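Reading time: 15 min

4. Cell setup and upkeep

4.1 Layout of the simulated cell

All trials were run in Giltow, the simulated cell used by the Flerholm group for tabletop handling. The arm hangs from the ceiling over a breadboard table. A ceiling mount leaves the whole table surface free for objects, but it makes the cell sensitive to errors in the mount pose. A small tilt at the base grows along the full length of the arm, and the gripper then misses low objects by more than it misses tall ones. For this reason the mount pose is stored in its own file and is never edited by hand during a run.

The table is modeled as a rigid plate with a regular grid of holes. The holes are part of the visible mesh only. The collision shape under them is a single flat box. In an early build the collision shape also had holes, and small objects would catch on a rim and shake without coming to rest. Replacing the shape removed the shaking and cut the load time of the cell.

Objects are set down from a layout file that gives a position, a heading and a resting face for each one. The file used in this section has the basket at the front of the group, and the small block, the mug and the puzzle cube toward the right, with clear table between them. The gripper starts empty and well above the objects, so that the first motion of any trial is a free move.

Figure 4. Giltow with the standard layout loaded: (a) the whole cell with the arm in a raised pose.

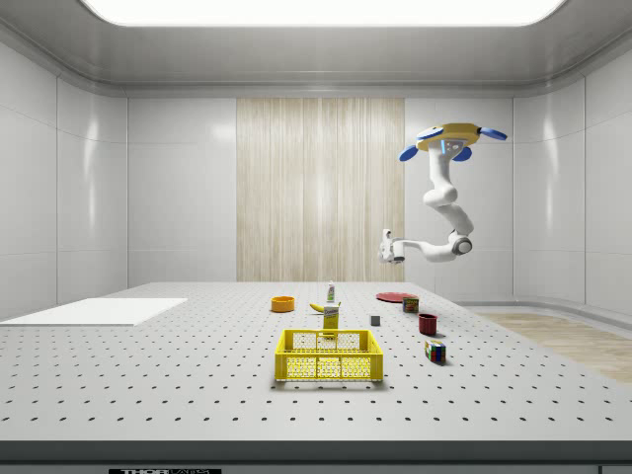
Mathis Gautier objected, on reading a draft of this section, that a start pose so high above the table wastes time in every trial, and that a lower pose would show the same faults in the mount. We kept the high pose. The longer free move gives the joint logs a stretch with no contact in it, and the drift check in Section 4.3 depends on that stretch. His point about time is fair, and a lower pose could be used once the mount file has passed its check.

4.2 Loading and settling

Each reset follows the same order. The arm is placed first, with its joints locked. The table is placed next, then the fixed items, then the loose objects. Loose objects are dropped from a small height and the solver is run for 2,000 steps. An object is taken to be at rest when its speed has stayed below the limit for the last part of that period. If any object is still moving, the reset is thrown out and logged as failed.

Over the full study 3,954 resets were logged, of which 111 failed. Most of the failed resets came from round objects placed close to something upright. The mug was the next most common source, and in its case the fault lay in the model: the handle had been given the wrong mass, which moved the center of mass far enough to rock the body on its base. The mass was corrected in November and the earlier resets with the mug were run again under the new model.

The friction values were not tuned for each object. One value is used for hard plastic, one for printed card and one for the table. Tuning by object gave slightly better settling but made it hard to tell a bad friction value from a bad mesh, and bad meshes were the more frequent problem. Thin-walled open items need particular care. A basket exported as a closed hull looks correct in every view and will still refuse to accept an object dropped into it. We test each open item by dropping a small block into it before it is added to the library.

4.3 Drift check and view check

The cell is checked at the start of each working day and after any change to the mount file or the arm model. The check takes some 15 minutes, most of it spent waiting for the solver. It has two parts.

The drift check moves the arm along a fixed path with no contact and compares the logged joint angles with a stored run. Any difference above the limit means that a setting has changed, usually the solver step or the joint damping. The stored run is replaced only when the arm model itself is replaced, and the old one is kept beside it.

The view check is done by eye. A close view across the arm's housing is opened with the table behind it, and the operator looks for three faults: gaps at the seams between housing parts, a housing part that passes through a nearby object, and rows of holes that bend or shimmer with distance. The first fault points to a bad link offset. The second is the most serious, as it means that the visible mesh and the collision shape no longer agree. The third affects only the rendered output, but it will disturb any vision model trained on it.

Figure 4, continued: (b) the close view, with the housing in front of the yellow cup.

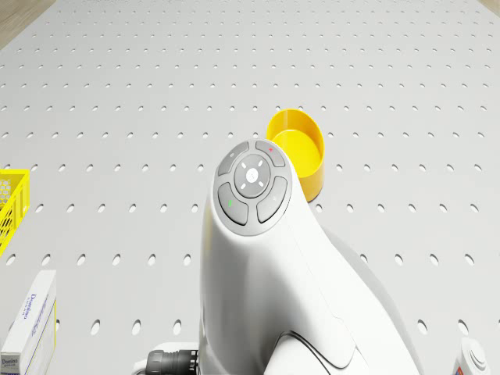

Why is the view check not automated as well? A script can compare two stored views, but it flags every small change in lighting, and after a week of false alarms the operators had stopped reading its output. A person finds a seam gap in a few seconds. We do run a script for overlap between collision shapes, and its result is written to the same log as the drift check.

4.4 Repair of the link offsets

One fault took longer to clear than the others. After an update to the arm model, the drift check passed but the gripper closed slightly to one side of the small block. Colette Charpentier traced this to an offset that had been entered twice, once in the link file and once in the mount file. The two entries canceled at the stored path and nowhere else. The mount entry was removed, and a second path with the elbow bent the other way was added to the check. All trials reported in Section 5 were run after this repair.

Related items
Hirnthorpe: a reset log format for tabletop cells
Mount pose errors in ceiling-hung arms
Collision shapes for thin-walled containers
Simanjuntak object library, release notes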